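Brown specks on a cream headboard, can I get them off without ruining it?
Posted in Home and Cleaning, Mon 7 October

Rory Dunbar
We moved into a furnished flat in September and the bed came with it. The headboard is a tall cream one with a rounded top and a raised arch on the front. It has a lot of small brown specks on it, mostly towards the top left and the middle. They don't rub off with a dry cloth. I went over a bit of it with warm water and a drop of washing-up liquid and they might be a shade lighter, but I could be imagining that.

I don't know what it is made of. It feels hard and smooth with a slight shine. The inventory only says "double bed, cream, fair condition". The letting agent (Gillies) says the specks were there before us so we won't be charged for them, but I'd still like them gone. The window is right next to it and gets the sun most of the day, if that makes a difference. Is this mould, or rust, or something that has been splashed on? And is there anything I should keep away from it?

Tessellate84
It could be any of the three, so find out which before you buy anything. Pick one speck low down where it won't show and try these in order.

Run a fingernail over it. If it stands up from the surface it is a splash of something, such as paint, varnish or coffee, or it is fly dirt. Fly dirt is very common beside a sunny window. Both soften if you hold a warm damp cloth on them for four minutes, then wipe. Repeat if you need to. An old plastic bank card will lift the stubborn ones if you keep it flat.

If it is level with the surface, dab it with a cotton bud dipped in white vinegar and let it sit for ten minutes. Mould tends to fade or smear. A chip in the finish won't change at all, because what you are seeing is the material under the coating. 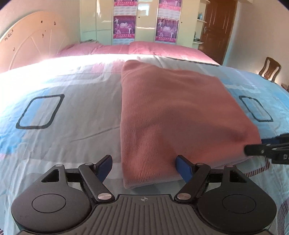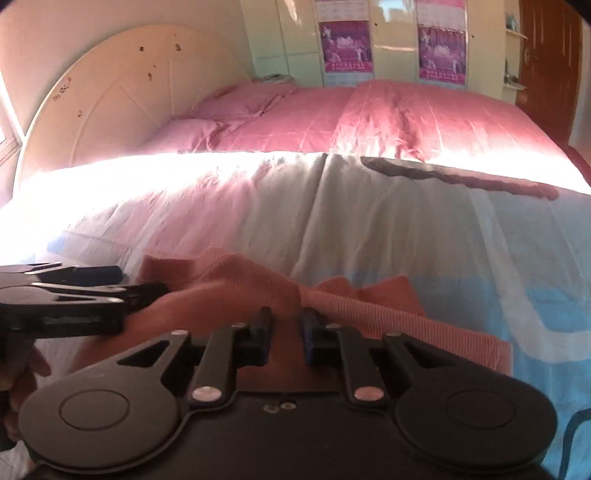
What to use once you know

For splashes and fly dirt, warm water and washing-up liquid, a soft cloth, and patience. Dry it straight after, especially in the groove round the arch, where water sits.

For mould, go over the whole panel with the vinegar, open the window, and pull the bed a hand's width off the wall. Check the wall behind as well. If the wall is spotted too, tell Gillies in writing, as that is a damp problem and theirs to sort out.

For chips, leave them or touch them in with a matching furniture pen. The Condeck ones are fine but the cream is on the yellow side, so try it on paper first.

Keep bleach, cream cleaner and the white melamine sponges away from it. The sponges take the shine off, and you end up with dull patches that show more than the specks did. Strip the bed before you start, or at least fold everything down to the foot. Vinegar can leave marks on coloured cotton.

mrs_h_iridbridge
We had this on a wardrobe and it was fly dirt. Used Mumero spray from the hardware shop and it came off. Can't remember which one, the bottle was green.

Rory Dunbar
Thanks both. Fingernail test done and most of them stand up slightly, so I'm going with flies. The warm cloth has shifted the ones I tried near the bottom. A few in the middle are flat and vinegar did nothing to those, so I suppose they are chips. I'll ask Gillies whether they mind me using a pen on it.

Tessellate84
Get their answer by email and keep it until you move out.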